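Como um robô aprende a arrumar a casa (sem quebrar nada de verdade)
Por Prilta

Oi, pessoal! Muita gente me escreveu depois do texto sobre os carrinhos que desviam de parede, e a pergunta que mais apareceu foi esta: como é que um robô aprende a pegar as coisas? Adorei, porque é justamente com isso que eu trabalho o dia inteiro (e às vezes sonho com isso também).

Vamos começar por você. Pense na primeira vez que amarrou o tênis. Alguém mostrou, você tentou, o laço desmanchou, você tentou outra vez. Seu cérebro foi juntando um monte de tentativas até o laço sair. Com o robô é parecido, só que ele precisa de muito mais tentativas do que você. Muito mais mesmo!

Cada tentativa que a gente guarda para o robô estudar se chama exemplo. Um exemplo é como um filminho com anotações: o que a câmera do robô viu, para onde o braço foi, quanto a garra abriu ou fechou. Se a tarefa é "pegue a coisa que está em cima da caixa do vaso sanitário", o exemplo guarda tudo, do comecinho até o fim.

Sim, eu disse vaso sanitário. Podem rir, eu espero.

Pronto? Então continuando: os nossos exemplos são feitos dentro do computador, num mundo simulado. É como um videogame em que tem chão, parede, móveis e um robô, e onde as coisas caem e esbarram umas nas outras quase como na vida real. O nosso mundo se chama Lestia, e tem quarto, cozinha e banheiro.
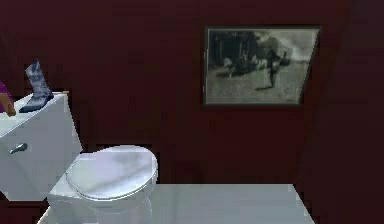

Quem controla o robô nessa hora é uma pessoa. Eu sento na frente da tela, seguro um controle e vou mexendo o braço dele bem devagar. Chego perto, abro a garra, fecho a garra, levanto. Parece fácil, né? Na minha primeira semana, derrubei tanta coisa que perdi a conta. A vantagem do simulador é que basta apertar um botão e tudo volta para o lugar, sem pano, sem vassoura e sem bronca.

Para ensinar uma única tarefa, a de pegar um objeto e colocar em outro canto, nós gravamos 800 exemplos. E aí vem uma parte que eu acho muito legal: eles não podem ser iguais! Se o objeto estiver sempre no mesmo pontinho, o robô decora aquele pontinho. Aí você empurra o objeto um palmo para o lado e ele fecha a garra no ar, todo confiante. Por isso a gente muda as coisas de lugar, troca um objeto por outro, faz o robô começar mais perto ou mais longe, mexe na cor da parede.

Outra coisa que me perguntam é se a imagem precisa ser bonita. Não precisa. O robô recebe imagens pequenas, meio quadriculadas, parecidas com as de um jogo bem antigo. Imagem pequena ocupa menos espaço e o computador estuda mais depressa. Para nós fica difícil entender algumas coisas, eu mesma às vezes chego com o nariz na tela e pergunto: isso é uma mancha ou é um objeto?

E os exemplos que dão errado? Depende. Se eu espirrei e o braço foi parar no teto, jogo fora. Mas se a garra escorregou e eu consegui consertar o movimento, esse eu guardo com carinho! Assim o robô também aprende o que fazer quando a coisa não sai como ele queria. No total, contando todas as tarefas, já temos 3482 exemplos guardados, e cerca de 70 ainda esperam que alguém assista e decida se ficam ou não.

Assistir é a parte mais demorada. Eu faço pipoca.
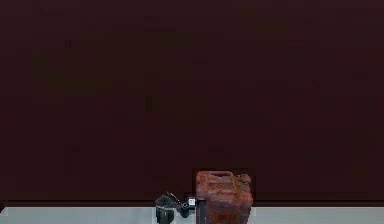 Runcombe, 15 de novembro de 2020

Voltei para terminar o texto, porque deixei uma pergunta sem resposta: depois de juntar os exemplos, o que acontece?

Acontece o treino. Um programa de computador olha para um pedacinho de um exemplo e tenta adivinhar: "agora o braço vai para a esquerda?". Depois ele compara o palpite com o que a pessoa fez. Se errou, muda um tiquinho os números que tem lá dentro e tenta de novo, com outro pedacinho. Ele repete isso tantas vezes que eu vou dormir, acordo, tomo café e ele continua lá, adivinhando.

Quando o treino acaba, a gente larga o controle e deixa o robô se virar sozinho no mundo simulado. Dá um frio na barriga! Eu fico falando com a tela, "vai, vai, mais para baixo", como se ele pudesse me ouvir.

Se você quiser experimentar em casa, dá para brincar de juntar exemplos sem computador nenhum. Chame alguém da família para ser o robô, de olhos vendados, e ponha uma meia enrolada em cima da mesa. Você só pode dizer "frente", "trás", "esquerda", "direita", "desce", "fecha" e "sobe". Anote num caderno todas as ordens que deu até a meia sair da mesa. Essa lista é um exemplo! Agora mude a meia de lugar e tente usar a mesma lista, sem trocar nada. Depois me contem onde a mão foi parar.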